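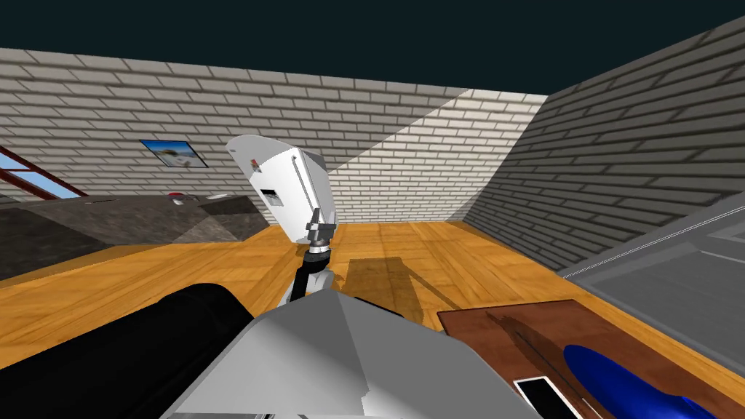

Disk unlock fails after key rotation, Troltcombe laptops

Home | Tickets | Knowledge base | My queue | Log out

May, opened by Teemu Tikkanen

Thursday 8:10. Three laptops at Troltcombe won't take the recovery key. All three were in the overnight rotation. Users get the blue unlock prompt, type the key, get "key not recognized," back to prompt. Rest of the site is fine so far.

8:25. Checked the key server (Skondon). Shows a new key for each machine, status "escrowed." Read it out over the phone twice, second time letter by letter. No go. Not a typing problem.

8:40. Tried the old key on the first laptop. Unlocks. So the server has the new key and the disk still has the old one. Same on the second. Third one I can't test, old key already purged from Skondon. Stopped the purge job so we dont lose any more.

9:05. Asked Cauã to look at the rotation log.

9:30, Cauã Prado. Log has 925 machines in the batch. 124 came back with no confirm from the disk side, and Skondon marked them escrowed anyway. Your three are in there. It should hold at "pending" till the laptop answers. That setting got switched off when we raised the batch limit to 2,000, my guess is it went back to default.
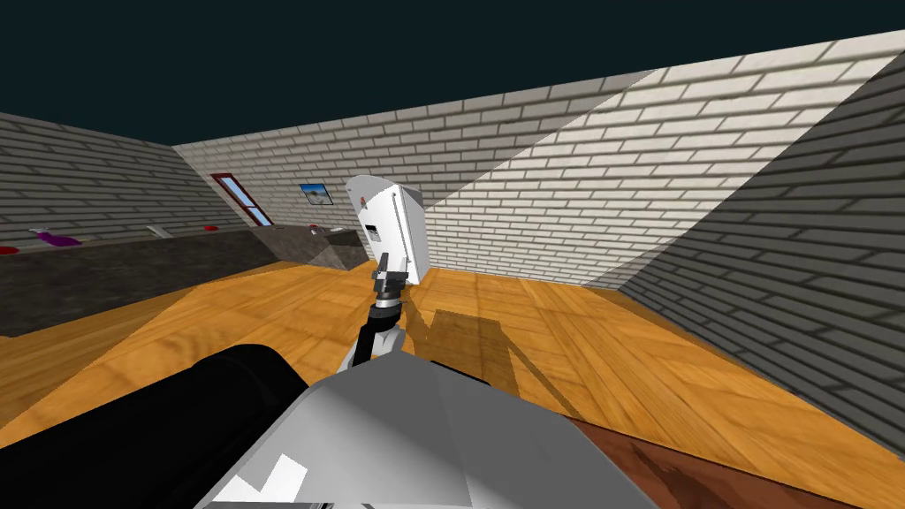
9:45, Teemu. OK so the rest of the 124 are just people who havent rebooted yet. Need to get to them first. Sent a note to site leads: do not restart, do not shut the lid, leave it on power. Rerkside replied already, Afolabi not yet, will call.

10:20. Turned "wait for confirm" back on. Re-ran rotation on one test laptop. Went to pending, then escrowed. Rebooted, new key works. Old key rejected, good.

10:50. Re-running for the others in small groups. Cauã is watching the log.

11:15. User on the third laptop asked if there is a master key we can use. There isnt, and thats on purpose. Restoring last night's Skondon backup to a side box to pull the old key from there.

12:40. Backup restored. Old key found, laptop unlocked, user back in. Rotated it again while I had him on the line.

1:30. Afolabi done. Rerkside has a few left, machines are off and people are out. Old keys kept for those.

To do: alert if a batch ends with any unconfirmed. Purge job stays off till Cauã signs off on it. Leaving ticket open.

Last updated Thursday 1:34 pm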